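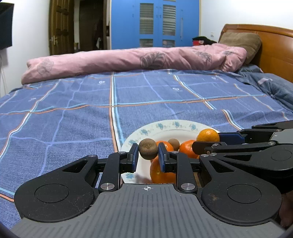 November 2021, Friday. Fruit keeping, household conditions. Continues from p. 213.

Purpose of this round: see how mandarins and kiwifruit keep together on an open plate in a lived-in room, against the same fruit in the cold store and in a closed bag. The earlier round used only the kitchen worktop, and Rochelle pointed out that the kitchen is the worst room in the flat for this, with the oven going and the window open at odd times. Bedroom added as a second location. It is the steadiest room we have. Heating comes on low in the evening and the door stays shut for most of the day.

Stock. Mandarins from Nonell, one box, 33 fruit after sorting. Kiwifruit from the Dudás stall, brown and fuzzy, unwashed, sold hard. Mandarins have no leaves and came without tissue wrap. Two from the box were rejected before the count, one with a soft patch at the stem end and one with a split in the peel. Both eaten, no off taste from either. Peel on the rest is sound, although several are puffy (air gap between peel and segments, can be felt with the thumb). Puffy ones are recorded separately because in the last round they lost weight faster and I had not marked them, so that set of readings was no use for anything.

Scale. The Drekow bench scale was checked with the 1,000 g weight before starting and again at the end. Same reading both times. It still takes a while to settle if the table is knocked. Zero it with the dry cloth on the pan, otherwise the mandarins roll.

Arrangement

Plate A, kitchen worktop. All mandarins, single layer.

Plate B, bedroom. Two kiwifruit and four mandarins on the round white plate with the blue patterned rim. One kiwi is larger than the other. The smaller one goes towards the middle among the mandarins, the larger one nearer the edge, so there is some chance of seeing a difference between a kiwi that is crowded and one that is open to the air. I know size and position are confounded here. Should have picked two of equal size, but the kiwis were bought before the layout was decided and the stall had closed. Treat any difference between them as a hint for the next round and nothing more.

Bag C, bedroom. Two kiwifruit in a paper bag with an apple, top folded twice.

Tray D, cold store at 6 °C. Remaining kiwifruit and a share of the mandarins.

The plate was on the bed while everything was being set out, simply the largest flat area in the room. It should not stay there. A mattress underneath insulates the plate from below and gives way when anything is put down next to it, and round fruit on a shallow plate will find the low side. For the actual run Plate B goes on the chest of drawers, away from the radiator, on the side that gets no direct sun. Bag C beside it, with a gap between them. The gap matters because of the apple.

Dezső asked why bother with the apple when the mandarins are sitting next to the kiwis already. Citrus gives off very little ethylene and does not ripen further once picked. Kiwifruit does ripen after picking, and responds strongly to even small amounts of the gas. So on Plate B I expect the kiwis to soften at more or less their own pace, and in Bag C to get there well ahead. If Plate B keeps up with Bag C then something else is going on, and the first thing to suspect is the gap being too small. One mouldy mandarin would do it as well, as damaged citrus gives off a good deal more than sound fruit.

Method

Weigh each fruit singly, same time each morning, before the heating is touched. Numbers are on small paper dots stuck to the mandarins. Dots will not hold on kiwi fuzz. Tried masking tape, which came away with hairs on it after one handling. Kiwis are therefore identified by position and by size, and must be put back where they were lifted from. Use the sketch on the facing page. Stem scar facing out on the larger one, as set.

Firmness by thumb, on the shoulder of the fruit and never at the stem scar. Scale of one to five as before: one is stone hard, three yields slightly under steady pressure, five is soft all over. Same person every time if it can be arranged. Rochelle presses harder than I do and her figures in the last round came out consistently a step softer. We agreed that I take firmness and she takes weights.

No tasting until firmness reaches four, then one half kiwi each. Note the acidity in words. The refractometer (Tredon, pocket type) is to be rinsed with distilled water between samples and wiped with the lens tissue only. Last time it was wiped with kitchen roll and there are fine marks on the prism. It still reads zero on water, so it can be used, but please stop doing that.

Room temperature from the min/max thermometer, read and then reset. Humidity from the dial gauge, which I trust for direction of change and little else.

Starting condition

Mandarins: firm, peel slightly oily to the touch, scent strong when the peel is scratched and faint otherwise. No green at the stem end on any fruit kept in the trial. Three in the kitchen set are marked P for puffy.

Kiwis: all at one on the thumb scale. No soft shoulder, no wrinkling at either end. Fuzz even. One of those in Tray D has a flat side, probably from growing against its neighbour, and no bruise that I can find.

Weights are in the table at the back of the book. I have not copied them here. The last time I copied a table across I swapped two rows and we spent an evening looking for a fruit that had gained weight overnight.

Handling notes

Lift mandarins from underneath with the whole hand. Pinching between finger and thumb leaves a dent in the puffy ones that does not come out, and the dented area is where the mould started in two of the three failures last round. Kiwis at stage one will take any handling at all. From stage three onward treat them as eggs.

Lift the outer fruit first and then those towards the middle. Going straight for a middle one pushes the others out to the rim, and the rim is shallow. Had one mandarin over the edge during setting out. It landed on the bedding, no mark on it, and went back on the plate with its number underlined so that we know which it was.

Do not wash anything. Do not polish anything. If a fruit is wet when it comes out of the cold store, let it stand until the surface is dry before it goes on the scale and write the waiting time beside the reading.

Plate itself: glazed, wiped with a damp cloth and dried before loading. Fruit sits directly on the glaze with no liner. I considered a sheet of kitchen paper underneath to stop contact damp, but hardly anyone puts paper under a fruit plate at home and home keeping is what the round is for. May try it as a variant in January, when mandarins should still be easy to get.

Open points

Light. The bedroom curtains are drawn for part of the day and the kitchen has none. I do not expect light to matter for these two fruits over this length of time, but it is a difference between A and B and should be written down as one.

Plate A has no kiwis, so A and B cannot be compared for kiwi softening at all. Only the mandarin weights can be set side by side. Dezső spotted this after everything was numbered. Leaving it as it is for this round. If we want the comparison we need another pair of kiwis of matched size from the same tray, and the ones left at the stall on Saturday may well be from a different delivery.

Stopping rule. A mandarin is out at the first visible mould or when the peel no longer springs back. A kiwi is out when it has been eaten or has passed five. If a mandarin on Plate B goes mouldy, remove it, wipe the plate under it, note the time, and keep the rest running with a line ruled across the record at that point.

To do before the first reading: move Plate B to the chest of drawers, new battery for the scale, find the second lens tissue packet, tell anyone staying over that the numbered fruit is in use and the bowl in the hall is for eating.

First reading tomorrow morning, Rochelle on weights. Thermometer reset at the time of writing.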